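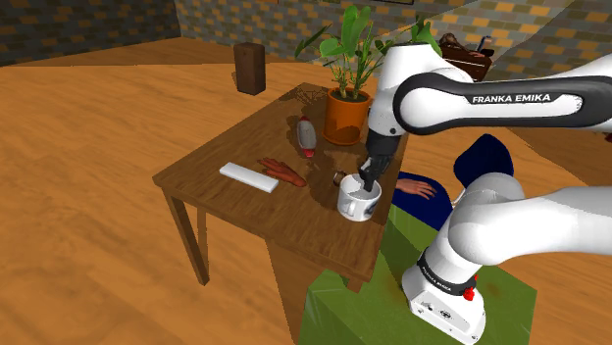
Open Day: Questions and Answers

When is it?
May 17, 2021, online. We have 50 places.

What will I see?
Simulated runs of a Franka arm doing table jobs. Saron Ejigu runs the demo and takes requests – within reason. 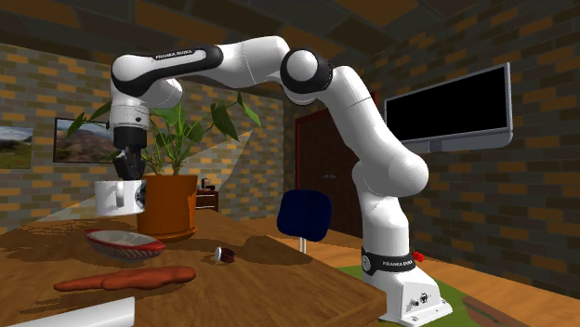

Mug held above the table, simulation view.

Can I ask for a second view?
Yes. Tell Saron which one during the run. 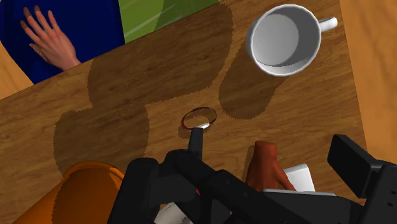
Close view of the gripper and the ring.

Do I need to install anything?
No.

Who do I contact?
Rhiannon Pugh at Selinov.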